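The cable check, again

I've been looking after the two-arm coffee cell at Vorstead since June, and I still don't believe the maintenance sheet. It wants the gripper cables looked at every 410 cycles. Why 410? Nobody I asked could tell me where the figure came from, and Heledd Owen, who typed the sheet, says she copied it from the one before.

So I do it my own way. Both arms over the table, one cup, and my eyes on the connectors.

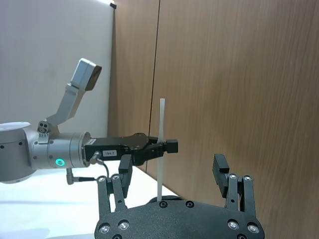
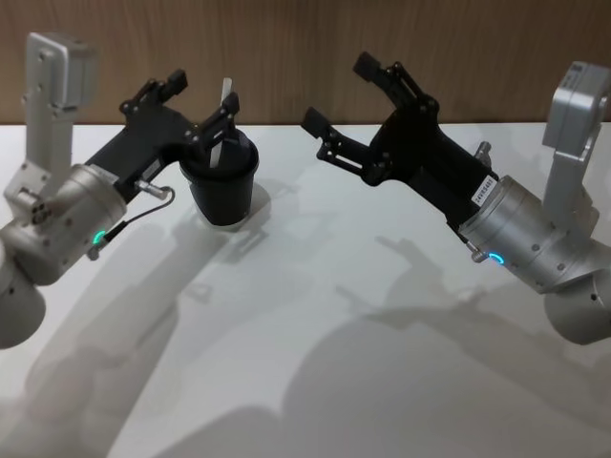 The cup and the stick are all the props I bother with.

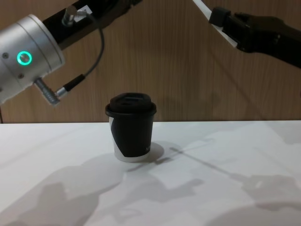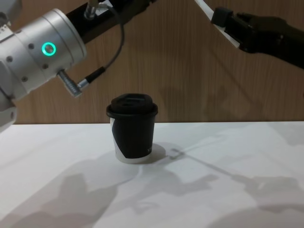 Teófilo Mosquera thinks the interval is fine and I'm the problem. Cables on a wrist don't care about cycle counts, he wrote to me, but people do, and if you take the number off the sheet the check will slide to whenever somebody feels like it, and then you'll be swapping a gripper lead at nine at night. He also said my eyes are worth less than I think, and that a lead can look perfect and still drop out when the wrist rolls all the way over.

He has a point on the last part. I had a lead do that to me. It looked fine and sat fine, and the gripper went dead only at the far end of a roll. I spent most of an afternoon blaming the software before I put a hand on the plug and felt it turn. The collar was 2 full turns short of tight.

Since then the routine goes like this. Power off first, at the cabinet, and wait. Collars by hand, never pliers (somebody before me used pliers, and the ridges on one spare are chewed flat). Follow the loop of cable from end to end with two fingers and feel for a flat spot. Power back on, then roll each wrist slowly through its whole travel, opening and closing the gripper as it goes. If it misses once I change the lead. I don't wiggle it and hope.

What I will not do is buy the Jarnix monitoring box. The pitch is that it spots a failing lead up to 67 hours ahead. Ahead of what? I asked for the test data and got a brochure. Trefor Eynon has had one on his cell since spring and says it warned him 3 times, and each time the lead was good. Maybe it was right and he was early. I can't tell, and neither can he.

The sheet still says 410. I've penciled "and after any crash" next to it, which seems more use to me than the number. Next job is the finger pads on the right-hand gripper, once the spares turn up.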